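We use cookies to remember your reading preferences. Accept | Manage settings

Chapter 2: Where Does the Money Go?
By Roy Haworth
2022-08-28

My first real job was at a garden supply store in Merrick, and my first real paycheck lasted nine days. I remember standing at the bank machine, looking at the number on the screen, and feeling sure that somebody had robbed me! I went home ready to call the police. Then I sat down with a pencil and started writing out what I'd bought, and, well, I was the robber.

That evening with the pencil is pretty much this whole chapter. In Chapter 1 we talked about income, the money coming in, and most people can tell you that number without thinking very hard. Ask them what goes out and they start looking at the ceiling. I still do it myself (my wife will back me up on this).

So let's start with a word you'll see a lot: expense. An expense is anything you pay for, big or small, planned or not. Rent is an expense. So is the sandwich you grabbed because you forgot your lunch. Accountants sort expenses into fixed and variable. A fixed expense stays the same from month to month, like rent or a bus pass. A variable expense moves around on you, like groceries, or the heating bill, which in our house goes wild every December.
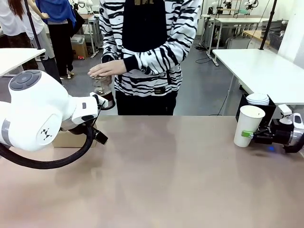
Now, some expenses don't fit neatly, and I don't want you to lose sleep over that. Is a phone bill fixed? Mostly, until you go over your plan. Put it wherever makes sense to you and then leave it there, so you can compare one month with the next.

Let me introduce someone you'll be following through the next few sections. Hermenegildo Tlapale has just moved to Trumton and rents a small apartment over a bakery. He brings home $1,950 a month after taxes. He thinks he's careful with money, and in a lot of ways he is: he cooks, he walks to work, he hasn't bought new shoes in ages. But at the end of every month his account is nearly empty, and he can't say why.

We're going to open up his records and sort through them together, receipts and all. Before we do, I'd like you to try the same thing with your own spending. Get a notebook, and for 2 weeks write down every single thing you pay for, on the day you pay for it. Gum counts! Don't change your habits yet, and please don't tidy up the list to impress your teacher. Bring it with you when we get to Section 2, where we'll build the first worksheet.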